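Two colors in one small room, where do I put the seam??
Posted 7 March 2018 in Painting & Walls

plaltside_nora
ok so we're redoing the spare room, it's 11 feet by 9, one window. My son wants orange, my daughter wants blue, they're going to share it. I already bought the paint (Briem eggshell, one gallon of each) so please don't tell me to go with gray. What I can't figure out is where one color stops and the other starts. In the corner? Middle of a wall? And do I need something to hide the line, like trim or a border? Walls are old plaster, a bit wavy, last painted in January by the previous owners in a flat white that comes off on your hand. Budget is 200 dollars total and the paint ate a good part of that. Renting a sprayer is out. Thanks in advance, trying to get this done before the in-laws come.

birnus_brush
First thing, that white that rubs off. Don't paint over it. Wash the walls with a damp sponge, let them dry overnight, then a coat of bonding primer. If you skip this the tape will pull up your new orange along with the white and you'll be back here asking about that.

Primer should be white or light gray. Orange covers badly, plan on three coats, blue will probably do it in two. Do the orange first, let it run past the line a little, wait a full day, tape, then run a thin bead of clear caulk on the tape edge before the blue goes on. Pull the tape while the blue is still wet. Slow, at an angle.
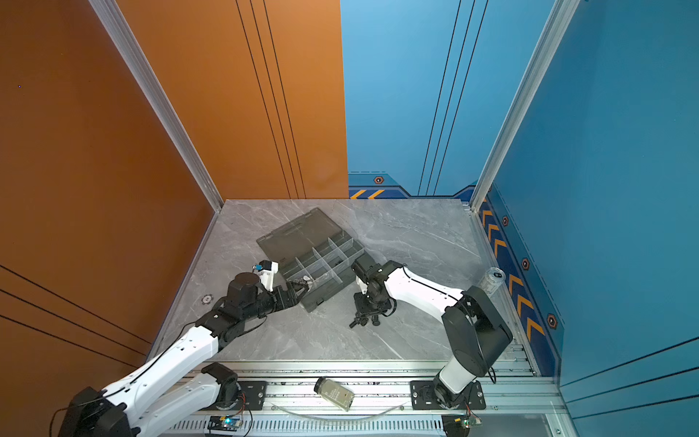 On wavy plaster a long straight line is harder than you think so use a level and a pencil, not your eye. And you dont have to use the corner. I like the change partway along the back wall, orange taking the left side and a piece of the back, blue taking the rest and going on down the right. Neither kid gets "the back wall" that way. The darker navy band along the bottom of the blue is a good trick too, hides scuffs from beds and shoes. You can do one with leftover blue plus a bit of dark tint, or a paper border if the plaster is smooth enough down low. Skip pinstripes unless you have a lot of patience. Three thin parallel lines means tape, tape, tape, and any wobble shows.

For the seam itself no trim needed if the caulk step goes right. Total for primer, tape, caulk, one decent brush should still leave you something.

oldhouse_plerkance
Just do it in the corner. Corners hide everything. We did ours in 5 hours with a roller and no caulk, came out fine, some bleed by the ceiling but who looks up there.

plaltside_nora
Thank you both! Washed one wall last night and the sponge came out white as milk, so yes, primer it is. Going to try the line on the back wall. If I mess it up I'll move it to the corner. Does the caulk have to be the paintable kind?

birnus_brush
Yes, paintable. Check the tube, plain silicone won't take paint and you'll get little bald spots all down the seam.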